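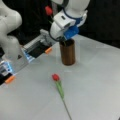 Trurkcombe gets its wedding barn back, and I got a first look

14 November 2020

If you got engaged any time in the last couple of years and live within driving distance of Trurkcombe, you've probably heard of the Morsy barn. You may even have cried a little when it closed. Well, dry your eyes, because it's opening again in February, and this week I drove out there in the rain to poke around and ask nosy questions.

Quick catch-up if you're new. The barn sits on the edge of the Morsy family's old orchard, up the lane past the feed store, and for years it was the place to get married if you wanted apple trees in your pictures and didn't mind a portable restroom. Then the roof started leaking over the dance floor (I was at that wedding, I danced around that bucket) and the family closed it to get the work done properly. A lot of couples had to move their dates or find somewhere else, and then this year happened and everybody had to move their dates again.

Lahcen Morsy met me at the gate in rubber boots and handed me a second pair before I'd said hello. He runs the place now that his parents have moved into town, and he's been living in a trailer behind the packing shed to keep an eye on the work. He told me he was hoping to reopen last summer. "Then it was fall, then it was Thanksgiving," he said. "February is the one I'd bet money on."

So what's changed? The roof, first of all, is new from end to end. They kept the old beams and cleaned them up, and they look gorgeous — a warm honey color I never noticed under all those years of dust and string lights. There's heat under the floor now, so winter weddings are finally on the table. I went to a January one there once and the bride wore ski socks under her gown. She looked amazing and she couldn't feel her feet.

There are also real restrooms. Indoors! With a long mirror and a bench, and a little side room where you can fix a hem or feed a baby or just sit down for five minutes away from your uncle. I stood in there much longer than I needed to.

The ceremony spot has moved too. It used to be right outside the big doors, where every car coming up the lane drove straight through your vows. Now it's down at the far end of the orchard, with a gravel path wide enough for a wheelchair or for two people and a very big skirt. Lahcen says they'll run a golf cart for grandparents. The barn is still there as the backup if it pours, and you have until breakfast time on the day to make the call.

Food is the part I know you'll write to me about. The old rule was that you could bring in anyone you liked, and that's how we ended up with some wonderful dinners and one extremely sad taco bar. From now on there's a house kitchen run by Mohcine Lahlou, who used to cook at Vusel downtown. You can still bring your own cake and your own dessert people, but dinner is his. I was ready to be grumpy about that. Then he gave me a bowl of lamb with apricots and a piece of flatbread right off the griddle, and I stopped being grumpy pretty fast.

He's planning a family-style menu that changes with the season, plus a late-night snack for the dancers (he's leaning toward fried dough with orange sugar, and I am leaning with him). He'll do tastings for couples on weekday evenings, one household at a time, with the doors open.

Now, money. A Saturday in peak season is going up, no way around it. Fridays and Sundays cost less, and there's a new small-wedding deal for 11 guests plus the couple, which gets you the orchard, the side room and dinner at one long table. Lahcen said he came up with it in the spring, when people kept calling to ask if they could just come out and get married under a tree with their parents there. The barn will hold 237 for a full sit-down dinner when gatherings that size are okay again. For now they're keeping winter bookings to 60 at most, and they'll follow whatever the county says if that number has to shrink.

If you put a deposit down before the closing, it still counts. You get first pick of dates, and you should already have an email about it. Check your spam folder, mine eats everything. For everybody else, the deposit is $600, and you can move your date once without losing it. I asked what happens if you need to move it twice and Lahcen just laughed and said to call him.

A few things haven't changed, and I was glad to see them. The swing is still hanging from the big tree by the pond. The dented piano is still in the corner, tuned now, and yes, you can use it. And the sound system is the same Stilon setup the DJs around here all complain about, though Lahcen swears there's new wiring behind it. I'll believe that when I hear a first dance without the crackle.

There's one sticking point with the neighbors, which is the music. The bass carries across the field, and the new rule is that the doors close at nine and the amplified stuff ends at eleven. After that it's the fire pit and whoever brought a guitar. I kind of love that as an ending to a wedding, but if you've got a party crowd, talk to them early.

Tours start the week after Thanksgiving and you need to book one ahead, so please don't just drive up the lane. Wear boots. He only has the one spare pair, and I left them pretty muddy.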